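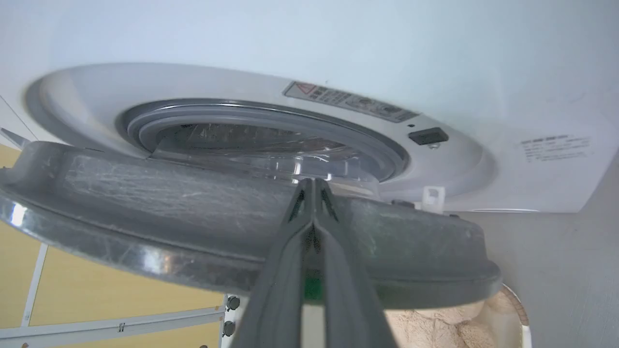

Shiuli Mondal asked, after the last page went up, whether the rubber needs wiping after every load or only when it starts to smell. After every load, if the machine is used daily. The smell is a late sign, and by then the fold at the back of the rubber usually has lint and detergent packed into it.

Laundry room, door and gasket notes
Gallery 2 in the Nedside house care series

These notes cover the front of a front-loading washer: the door, the gasket, the latch and the drum as far as it can be reached by hand. Pumps, hoses and filters are in the Prevov gallery. Entries are short and follow the order in which I do the work. The whole job takes less time than a short wash, and I do it in full each February and in part the rest of the year.

Door, open position
Open the door as far as the hinge allows without force. Work from the hinge side toward the free edge. Keep weight off the door at all times — a hinge that has dropped even slightly will put the hook out of line with its receptacle, and the machine will refuse to start. Do not hang wet towels over it.

Door glass
The glass on a front loader is a bowl shape that pushes into the opening and keeps clothes off the gasket. The bowl on the white machine is clear, with a smoky dark gray outer rim. Wash the inner side with warm water and a drop of dish soap. Wipe in one direction and dry at once. Hard water leaves a ring at the level where the load turns over. White vinegar on a cloth, left for a few minutes and rinsed, takes off most of it.

Outer rim
Plastic rims mark easily. The broad face of the rim on the white machine carries fine scratches and streaks, and a faint circular pattern. A dry paper towel will add to marks of that kind. Use a damp microfiber cloth, folded in four, and turn to a clean face often. Scouring powder and melamine sponges dull the gloss and should stay in the kitchen.

Gasket
Dark gray rubber, lining the door opening. Pull the lip toward you with two fingers and look into the fold. Start at the top and go down both sides. The bottom of the fold holds the most water, along with hair, coins and the small parts of other people's pens. Wipe with plain water first. For black spots, lay a cloth soaked in diluted bleach in the fold, close the door over nothing else, wait, then run an empty rinse. Never mix bleach with the vinegar used on the glass. Rinse between the two.

Latch receptacle
A small black rectangle on the right side of the recessed ring. Dry cloth or dry cotton swab only. Detergent film here can hold the hook half engaged. If the door clicks and then springs back, clean this first and try again before calling for service.

Door hook
Small and white, at the free end of the door. Check that it moves and returns. Wipe the base. No oil or grease, as both collect lint.

Warning label
On the sloping part of the ring, above the opening and to the right, with a red-outlined triangle at its left end. Leave it on. Wipe over it lightly with water and avoid alcohol, which lifts the print on many labels.

Drum
Metal. Run a bare hand around the inside, feeling for snags, hairpins and bra wires caught in the holes. Orange specks are usually rust from something left in a pocket and come off with a soft cloth and baking soda paste. Finish with a hot empty cycle. I use 400 ml of white vinegar in the drum and no detergent. Check the manual first, as some makers advise against vinegar and sell their own cleaner.

Front panel
Plain white plastic. A damp cloth, then a dry one. Printed text fades with strong spray cleaners, so spray the cloth and keep the panel itself dry. Go down the side seam with a soft brush.

After the work
Leave the door ajar until the gasket is dry to the touch. In a house with small children or a cat, stay in the room while it dries, look inside the drum, and shut the door before you leave.

Other galleries in this series: Prevov (filters and hoses), Debnath (dryer vents), Brudbridge (sinks and traps).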